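Huddale Help > Robots and automation > Perception

Tag pose jumps near the edge of a fisheye view, fine in the middle

Open, 2 replies, tags: fisheye, fiducial, calibration, clastero, cloth

Short version: the gripper track from Clastero is smooth until the tag board slides out toward the rim, then the pose snaps sideways and back. Shirt on a round table, wide lens on a hand-held gripper, want clean tracks for a folding policy. Calibration score looks great. Tracks don't. 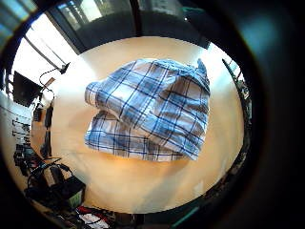
Lilibeth Saludo

OK longer version, sorry, writing this between runs.

Setup. Hand-held gripper with a fisheye on it, black circle all round the picture, you know the type. We record somebody handling a plaid shirt on a round table, then offline we run Clastero to get the gripper path. Clastero does visual odometry and uses the tag board as an anchor whenever it's in view. Calibration was done in Prekix with the fisheye model, 4 distortion terms. Reprojection error came out well under a pixel so I figured done, moved on.

What happens: path is fine, path is fine, then a sideways jump of several cm in one frame, stays wrong for a bit, then jumps back. Sometimes there's also a tilt, like the whole table has been tipped. When I play it against the video the jumps are nearly all at moments when the board is well out from the center. When the board is nowhere in view at all the path drifts slowly but doesn't jump, so I don't think odometry is the main villain.

The policy trained on this does a nervous little hop before it grabs the collar. Guess where it learned that. 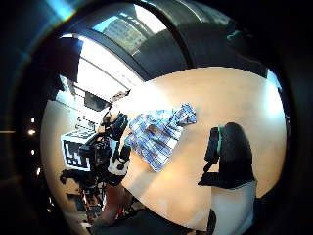 Tag board behind the rig at left, cloth on the table.

Things I tried already:

Lowered the tag detector threshold. More detections, more jumps.

Raised it. Fewer jumps, but now long stretches with no anchor and the drift gets bad.

Undistorted the whole picture to a flat view first, then ran detection on that. The rim gets stretched to mush and I lose the board completely out there.

Smoothed the output. Hides it in the plot, hop is still in the policy.

Counted it on one long recording because I was getting annoyed. 1,086 frames with a board detection, and the bad ones bunch up at the outside. I don't have a nice cutoff radius, it's sort of gradual, then awful.

Config if it helps:

tag_source: raw
tag_pose: undistort_then_pnp
tag_weight: fixed
odom_mask: none
lens_model: fisheye4
max_tag_gap: 11

So is this the lens model, the detector, or the way Clastero mixes the two? And do I have to record everything again? Please say no.

Comment from Iker Paredes
What's your board size and did you type it in as outer edge or inner edge. Everybody gets that wrong once.

Comment from Lilibeth Saludo
Outer edge of the black part, same as the detector wants. Checked with a ruler again just now. Scale is right when it's in the middle.

Noel Fajardo

Short answer, your calibration is only good where you calibrated. That low score is an average over the pictures you gave it and I'd bet lunch that you held the board in the middle for nearly all of them. Prekix will be very happy with that. The fit out at the rim is then mostly guesswork.

How to check, ten minutes:

1. Open the calibration set in Prekix, dump the corners with their residuals.
2. Plot residual against distance from the image center. Not per picture. Per corner.
3. Look at where the points stop. If you have a cloud in the middle and nothing outside it, there's your answer. If you have points outside and the residual climbs or all leans the same way, the model isn't fitting the outer part, which mostly means too few pictures there to pull it into shape.

Then redo just the calibration. Push the board right out to the black ring, all the way round, tilted different ways. Close enough that it's big. You'll feel like you're overdoing it. We use more than 100 pictures now and throw away the blurry ones. Hold out a few rim pictures and score on those only, the overall number is useless for this.

No you don't have to record again, provided the lens wasn't touched or refocused in between. Same lens, new numbers, rerun Clastero on the old videos.
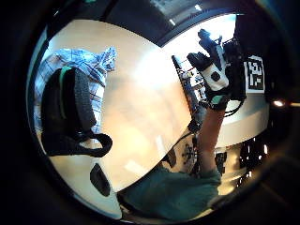
Board at upper right, glove up in front of the table.

Second thing, look at your views with a hand in them. If you've got odom_mask: none then every corner the odometry finds on a glove or a sleeve counts as part of the room. A hand moves on its own. With a white module on the back of a black glove you have lovely sharp contrast, exactly what a feature picker grabs. Same for the cable. And the bag and the shirt are fine while they sit still and bad the second somebody moves them.

So mask it. At minimum a fixed mask for the black ring and anything that rides with the camera, plus a per-frame mask for hands. Any half decent hand segmenter, grow it by a bit, done. Cloth is harder, I leave it in and let the outlier rejection deal with it, others will tell you different.

Don't do the full flatten before detection, you found that out yourself. Raw picture for detection, then only the corner points go through the lens model. You have that set up right.

Comment from Lilibeth Saludo
Plotted it. Yeah. Big blob in the middle, maybe a handful of corners past two thirds out, and those all lean outward. Feeling a bit stupid. Redoing it after lunch.

Comment from Noel Fajardo
Everyone does it. The default Prekix preview practically asks you to hold it in the middle.

Comment from Iker Paredes
just use a narrower lens

Comment from Noel Fajardo
Then they lose the table and the board both. Not helping Iker

Comment from Lilibeth Saludo
Update. New calibraton is in, sideways jumps are mostly gone. The tipping one is still there, less often. Board in view, four clean corners as far as I can see, and the whole pose leans the wrong way for two or three frames. Also still drift in the stretches with no board, same as before.
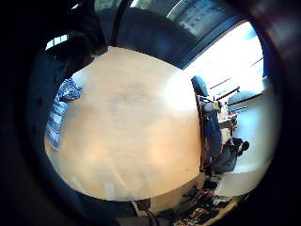
Reply by Kristine Dela Peña, Thursday, edited once

Noel's right about the rim so do that first. What's left over sounds like two separate things.

The tipping is the flat square problem. One small flat tag seen from far away or nearly straight on has two poses that explain the four corners almost equally well. They lean opposite ways. With a bit of corner noise the solver picks the wrong one, next frame it picks the right one. Looks exactly like the table tipping. Nothing to do with the calibration, better calibration just makes it rarer.

Ask the solver for both answers. Clastero only keeps the best one by default but there's tag_pose: both in the newer builds (Hnatiuk branch had it first, I think it got merged). Then:

- if the error of the second is much bigger than the first, take the first, fine
- if they're close, take whichever agrees with the odometry from the frame before
- if they're close and odometry is shaky too, drop the rotation and keep only the position, or drop the whole thing

That last case matters. A missing anchor costs you a little drift. A wrong anchor costs you a hop, and the policy learns hops.

Then the weight. You have tag_weight: fixed, meaning a board filling a good chunk of the view and a tiny squashed one out at the edge pull on the path equally hard. Make it depend on something. I use tag area in pixels and distance from center, nothing clever. Push the corner errors through the lens model if you want to do it properly, teh result is about the same on my data.

Now the drift with no board. Views like the one on top of my reply are where I'd expect it. Most of the middle is tabletop, pale and smooth, with a few soft smudges and a washed out patch toward the right. A feature picker gets next to nothing there. Whatever it does find in a reflection slides around with the camera, so it's worse than nothing. The good stuff is out in the strip past the table edge: chairs, red bar, the cluttered desk. All of it at the outer part of the lens. Meaning your rim calibration was hurting odometry as well, not only the tags. Check the drift again with the new numbers before you tune anything.

Other bits for those stretches:

Spread the features. There's a grid setting, force a few per cell, so they don't all pile up on one bright window frame.

Cap brightness. Anything blown out, mask it for feature picking. Daylight through the window changes during a session too.

People in the background. There's somebody seated over on the right past the black chair. Probably small enough not to matter but your per-frame mask should do whole people and not just hands.

The light gray panel at the top with the faint grid on it, way too blurred there to read. Make sure nothing in your pipeline treats a thing like that as a board candidate. Check the id and the decode margin, reject anything not on your list. With your lowered threshold I'd worry.

And if you can change the room, put up more boards. Different ids, spaced round the table, not all in one plane. Two boards at an angle to each other kill the flip problem outright. For the old recordings you can't of course.

max_tag_gap: 11 I'd leave alone.

Comment from Lilibeth Saludo
"both" was there, I just needed to update. Picking by previous frame fixed all the tips I had marked. Haven't done weights yet.

Comment from Noel Fajardo
Forgot the flip thing completely, good catch. What error ratio do you use for "close"?

Comment from Kristine Dela Peña
Depends on your tag size, plot the ratio on a recording you trust and look for the gap. Mine had an obvious one.

Comment from Lorna Manalastas
Same hop here but with a towel, and our board is always dead center. Flip problem then? Or start a new thread?

Comment from Kristine Dela Peña
New thread please, with config. Check your timestamps first though.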